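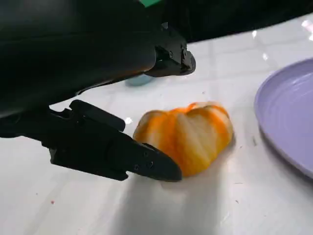

Figure 4. Small striped pumpkin on a white tabletop.

Home Articles Back numbers Contents Search

4. Is a small pumpkin tableware?

The Zuvville listings put small ornamental pumpkins under "table", alongside plates, mugs and napkin rings. Earlier work took this at face value. It held that people treat such things as part of a place setting, that they put them on or beside a plate without being told to, and that the habit is strong enough to build a sorting scheme on. We doubt all of it, and the last claim most.

Our first objection is to the source. Of the 3567 listings in the Zuvville set, only 194 show a pumpkin and a plate together, and the set was gathered in the autumn, when sellers have every reason to push the two as a pair. A shop's headings tell us how a shop wants to sell. They say very little about where a thing ends up at home, and nothing about where it goes when the season is over. One seller, Dimar, lists the same pumpkin under "table", "shelf" and "children". The earlier work kept the first of these and dropped the other two, with no reason given.

The second objection is to the object. A squat, ribbed pumpkin in orange and cream has no proper place on a table in the way that a fork has. It holds no food. Its lobes make it sit a little differently each time it is put down, so even "upright" is a matter of taste. When a person sets one on a plate we may call it decoration, or play, or a way of clearing some space, and the finished table looks the same in all three cases. 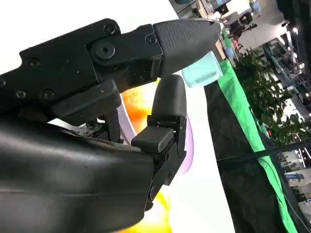
Sisedstead Household Objects Group
July

4.1 What goes with what

Cups are a better test. Most of us would agree that a cup is tableware wherever it happens to be, and a sorting scheme that cannot place one is not worth having. The Leclerc scheme does place cups, but by nearness: whatever stands close to a plate is put in with the plate. Move the cup to the far side of the table and it drops out of the group. Move a pumpkin in and it joins. We find it hard to see what has been learned about either of them.

Supporters of the scheme reply that nearness is only a first guess, to be mended later by colour and shape. Colour does not help here. Pale green, lavender and soft orange are sold side by side in the same ranges, and a buyer who likes one will often have the others. Shape is little better. Seen from some angles a plain round cup gives away no handle and no opening, and a reader of the picture may be left with a rounded top and a guess. Our own coders split on several pictures of this kind. We have left those splits in the table of results, where the earlier work reported full agreement throughout.

There is also the matter of pairs. Two pumpkins of the same pattern on one table are read by the scheme as a set, and a set is read as meant for two diners. We know of no household that lays one pumpkin per guest. A pair may be a pair simply by way of the packet it was sold in.

Figure 6 gives a fair idea of the trouble. One striped pumpkin is just above the rim of a round lavender plate, another rests to the right of the plate, and a light teal mug stands off to the upper left. The scheme puts plate and pumpkins in one group and leaves the mug on its own.

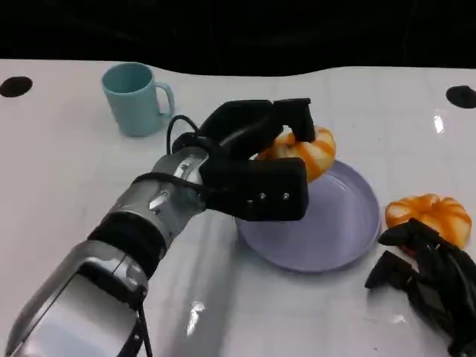
4.2 Limits of our own coding

We do not claim to have done much better. Our 5 labels were settled before we had seen the whole set, and one of them ("ornament") took in nearly everything the coders could not agree on. A second round with looser labels is planned. Until it is done we would ask readers to treat our figures for pumpkins with the same caution we have asked for elsewhere in this section.

Contact the editors | Copyright Sisedstead Household Objects Group | Back to top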